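We use cookies to remember your basket and to count visits. By continuing to browse you accept our cookie policy. Accept / Settings

Zorel 500 Film Storage Case

The Zorel 500 is a hard storage case for movie collections on DVD and Blu-ray. It holds 162 discs in their original keep cases, or 500 discs if you move them to the flat sleeves sold with the case. Both the sleeves and the divider cards are included in the price.

The dividers come printed with genre names on one side and are blank on the other. Most customers who own a lot of box sets use the blank side and file by director or by series – a trilogy and its extras disc fit behind one card. Each sleeve has a second pocket for the cover art, with the rating and running time left showing at the top. 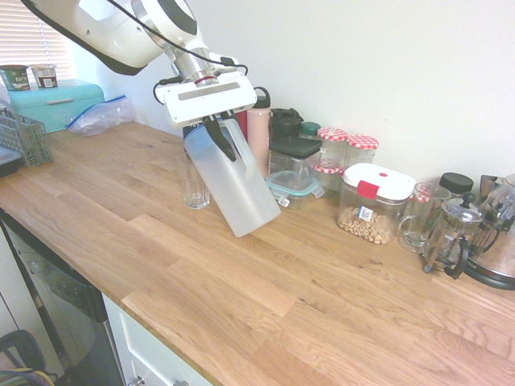 Sleeves are sold in refill packs of 50. They fit the older Emdale case as well, but the Emdale dividers are slightly taller and will stop the Zorel lid from closing. Please check which case you have before ordering.

The lid locks with a small key. Two keys are supplied, and replacements can be ordered with the number stamped inside the lid. Parents who keep R-rated titles apart from the family movies may want the locking inner tray, order number 1027, which takes up the front third of the case.

Gajdoš hinges are used on all cases made since January. Earlier cases can be fitted with them using a screwdriver – the holes line up.

Orders ship from our Zarnberg warehouse. Cases can be returned unused in the original carton.

Questions about sizes or spare parts: ask for Orestis Vrettos at the order desk.

Contact | Shipping and returns | Copyright Zorel Storage | Back to top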